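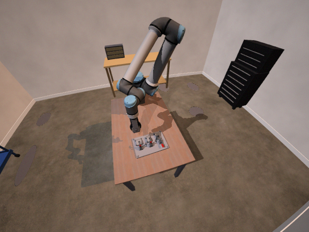

# Slow slides: a morning with Jeanie MacLeish

Jeanie MacLeish had already put the kettle on when I got to her place, and before I had my coat off she wanted to show me a deck. It was a quarterly report she had been asked to fix for a client called Hassanpour, 80 slides long, and she scrolled through it for me with the patience of someone going through a neighbor's vacation album. "Look at this poor thing," she said, stopping at a page of text that ran clear down into the footer. "Somebody worked hard on that. You can tell. And no one at the back of the room is ever going to read it."

Jeanie designs presentation templates. She started out making them for friends, then for friends of friends, and these days most of her work goes up on Skikiditz, where she has 185 templates listed at the last count, a good part of them free. I had used one of hers for years without knowing it (the one with the narrow green band down the left, if you know it), and when I told her so she laughed and said she was sorry about the fonts.

## Starting with the talk

I had expected us to begin with colors, or layouts, or which program she likes best. She wanted to talk about talking. Her first question to any new client is what they plan to say out loud, and she asks them to say it to her over the phone, with nothing on the screen, in 5 minutes or less.

"They hate it!" she told me. "They say, well, it's all in the slides, Jeanie. And I say, fine, then mail the slides and stay home. But once they get going, and they forget I'm writing it down, out comes the whole talk. It was in there the entire time. I had one man who got so carried away he missed his exit."

From that phone call she makes a list, usually on the back of whatever is lying around, and the list becomes the deck. For Hassanpour it came to 55 slides, down from the original 80, and she still thinks that's on the heavy side. The missing ones went into a handout. She is a great believer in handouts and will go on at some length about them if you let her, which I did, over a second cup of tea and a piece of very good lemon cake.

Her view, to boil down a lovely twenty minutes, is that the slides and the handout are two separate jobs and people get in trouble when they try to make one file do both. The slide is for the person listening. The handout is for the person who gets back to the office and has to explain it to the boss.

## What goes in a template

I asked her to walk me through how she builds one, and she opened up a set she calls Laline, which she has been fiddling with since October. There is a title page, a section page, a plain text page, a page for one big number, two kinds of chart page, and a closing page with nothing on it but room for a phone number. She used to include dozens more. Buyers told her they liked having the choice, and then she'd see their finished decks and they'd have used the same four layouts all the way through.

"I cut and cut," she said. "I had a layout with hexagons. Everybody had hexagons that year. I was so proud of it, and I don't believe a single soul ever put a word in those hexagons."

She sets her text placeholders larger than most people would like. If you type too much, it spills, and she leaves it that way on purpose and turns off the setting that shrinks the type to fit. She gets letters about this. She showed me a folder of them, some quite cross, and she has answered every one.

Colors she picks last. She'll build the whole set in gray first and print a few pages on her old office printer, and if the page doesn't hold together in gray she goes back to work on it. Then come the colors, two main ones and an accent, and she checks them in a bright room with the curtains open, as so many meeting rooms have a projector that has seen better days and a window right beside the screen.

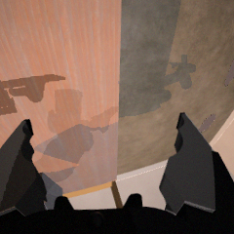

Vilon, who trades templates with her and has argued with her over spilling text for as long as either can remember, told me on the phone that evening that he thinks she is far too strict. In his opinion a template ought to forgive people, and if a tired person at ten at night wants to squeeze in one more line, the type should go down a size and let them get to bed. He did add that he uses her chart pages in nearly everything he makes, and asked me not to tell her. (She already knew.)

When I passed the first part along, Jeanie took it very well. "He's kinder than I am," she said. "But I've sat in the audience for those ten o'clock slides. Somebody has to look out for the people in the chairs."

## The free ones

We got to money toward the end, the way you do. The free templates bring in nothing directly, and she has been told more than once to pull them down. She won't. Plenty of the people who write to her are students, or they're putting together something for a church supper or a retirement party, and she likes to think of her pages turning up in those rooms. She puts the same hours into them as the paid ones, with the one difference that the free sets come in a single color and the paid ones in six.

Does she ever give presentations herself? She made a face. Once or twice a year, she said, when she can't get out of it, and she is nervous for a week beforehand. She writes her opening sentence on an index card and keeps it in her pocket, and she has never yet had to take it out.

"My last one had nine slides," she said. "I got to the end early and I didn't know what to do with myself, so I asked if anybody had questions. We were there another hour. It was the nicest talk I ever gave."

She sent me home with the rest of the lemon cake and a new version of the template with the green band, fonts corrected. I've been moving my old decks over to it in the evenings. The text spills on nearly every page, and I have started making a handout.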